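A Place for the Long Things: An Afternoon with Lovisa Magnusson

2023-12-08

When I reach Lovisa Magnusson at the top of the stairs in Dovaldale she has a dish towel over one shoulder and is already apologizing for the hallway, which looks fine to me. She wants to know if I take milk, whether I found parking, and if I mind talking while she sorts, because if she sits down she'll lose the whole afternoon. I don't mind at all. I've been reading her column in the Dovaldale newsletter for years (the one about closets is still taped inside my pantry door) and I would happily have talked to her while she changed a tire.

Lovisa has been helping people put their homes in order since she left her job at Hegde, the hardware store on the corner, where she ran the housewares aisle. By her own count she has been through 169 homes. She keeps the list in a green notebook, first names only, and she remembers nearly all of them by what was in the hall closet.

"People think I'm going to start with the clothes, or the papers," she says. "I start with the long things. The brooms and the mops, the ironing board, the vacuum with its hose and all its bits. They fall on you when you open the door, and after that happens a few times you stop opening the door, and then you've lost a closet! A whole closet, in an apartment where you're already paying for every inch."

Her ideas about this are very firm. Anything with a handle or a tube should hang or clip or lean in the same spot every time. She likes wire racks, the springier the better, and she doesn't care one bit what color anything is.
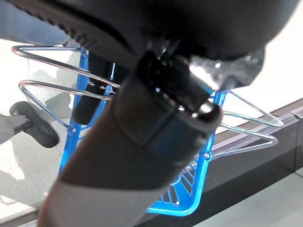
Long dark tube with its black clip, and the blue rack with the wire frame behind it.

"I used to be a snob about plastic," she admits, pouring the coffee. "My mother had everything in baskets, lovely baskets, and I thought that was the only decent way to live. Then I had a client in September, a young father with twins, and he had a plastic rack he'd bought at a yard sale for a dollar, the ugliest orange, and it held more than anything I could have sold him. So I went home and was nicer to plastic."

I ask if she has ever counted what a thing like that saves a person, and she laughs and says no, she leaves sums to her sister. She did once work out that a bad closet costs a family 29 minutes a week in looking for things, but she did it on the back of an envelope while waiting for a train and wouldn't want anybody to quote it. (She has since said I may.)

We get onto clips, which I hadn't expected to find so interesting. Lovisa saves every clip that comes with anything. Her reasoning is that the clip is always the first part to go missing and the last part you can buy on its own. Stostico, the little mail-order outfit she recommends to everybody, will sell you a bag of mixed ones, and she had the same bag going for most of a year before she ran out of the middle size.

"You look at a tube with a clip on it and you think, what's that for, that's in my way, and off it comes and into the drawer," she says. "Leave it on. Please leave it on. Somebody sat at a desk and thought about where that clip should go, and they were probably right."

The second cup of coffee brings us around to the kitchen, where her rules get looser. She believes in one shelf for drinks and she believes it should be low. Bottles up high make her nervous, ever since the first apartment she shared in Tondby, where a roommate stacked them over the stove and they came down in the middle of the night. "I thought it was burglars. I went out there with a shoe."

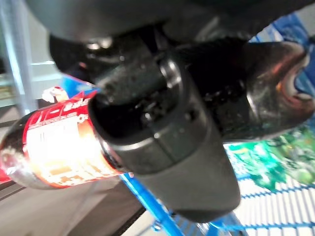 A bottle of something dark, probably cola, lying on its side with its red label showing.

On the great question of whether a bottle should stand up or lie down, she takes a softer line than I'd have guessed. Standing is better once it's been opened, she says, and she'd prefer it in the door of the fridge. A sealed one can lie down if that's how it fits, so long as it has something on either side to stop it rolling, and so long as the label faces out so you aren't picking up every bottle to see what it is.

"My husband drinks cola and I don't, so for years I bought the wrong one," she says. "Every single time! He never said a word. He'd just drink it and sigh."

I wondered what she does with the people who don't want to be helped, the ones whose daughters or landlords called her in. She puts the towel down for this one. She says she makes them lunch. She asks what they'd like to be able to find in the dark, and it might be the flashlight, or the cat's pills, or a particular mug, and they make a place for that and stop for the day. Some of them call her back and some don't, and she sends a card at the holidays either way.

Her own home, she insists, is nothing to write about. There's a box by the bedroom door she has been meaning to go through since she moved in, with more than 1000 photographs in it, none of them labeled, and a drawer in the kitchen she asked me very nicely to leave shut. I left it shut. She sent me home with half a coffee cake and a spare clip in a sandwich bag, the middle size, in case I ever needed it.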